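Orside Home Help > Laundry & Linens > Towels and cloths

Microfiber towels won't stay folded flat, edges keep flipping up

posted by pratness_jo, 2026-07-30

Ok so I have a stack of microfiber towels and no matter what I do they wont lie flat once folded. One side is purple, the other side is gray, there's a trim sewn all the way round and a little hanging loop on the corner. I fold on the big table because it's the only clear stretch I've got (well, half clear, the tissues and pills live there too). Smooth it down, turn around, the near end is up again showing the gray. 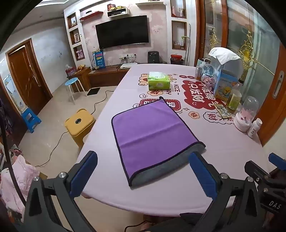
What I've tried so far

Ironing – no, chickened out, the label says low heat and I don't trust it.
Folding in thirds. Worse.
Stacking 6 of them with a heavy book on top overnight. Fine till I took the book off.

Also the drawer is only 10 inches deep so I can't just roll them and hope. Well I could roll them but my sister rolls hers and they all come undone. Is it the trim? The tablecloth? It's a slippery one. Any ideas welcome, need the table back by dinner most days.

3 replies

baert_linens
It's mostly the trim. The binding is stitched tighter than the cloth so it pulls, esp. after a hot dryer. Couple things:

Stop using the dryer for these, or take them out while there's still a bit of damp in them. Pull the two long edges straight, hard, then fold. Let them finish drying folded.

Fold so the bound edges end up inside. So – long sides to the middle first, then in half the short way, and the loop corner goes in last. You want a fold facing you, not an edge. Folds behave. Edges dont.

No fabric softener either, it gums up the fibers and they stop soaking up water. Nothing to do with the folding but people always do it.

I do mine on a tablecloth too. It's fine as long as the cloth under is flat. If yours has creases from the packet, slide the towel off them or put a tray under.

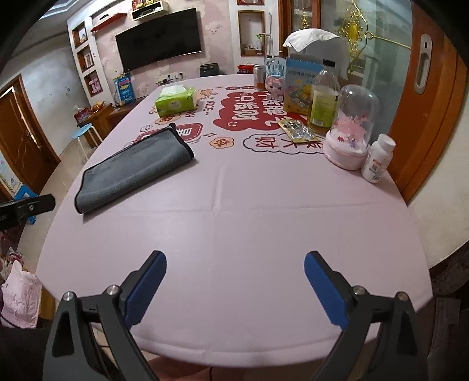

Gray microfiber cloth folded on the tablecloth, corner toward the front

After that they stack ok. Mine go in the drawer standing up on the fold like files, 2 rows. Doesn't matter much if one corner pops up because the next one holds it.

drutine42
just roll them. rubber band. done

orside_kitchenmom
Had the same thing with a set I bought last October and they got better by themselves after maybe a dozen washes?? The trim went soft. Cold wash, hang by the loop. Also try leaving the stack under the book while it's still a little damp, not dry – dry does nothing, I tried. Watch it doesn't go musty tho. And +1 on edges inside, that was the bit that fixed most of it for me. Let us know how you get on with the drawer, mine is even shallower and I gave up and used a shoebox.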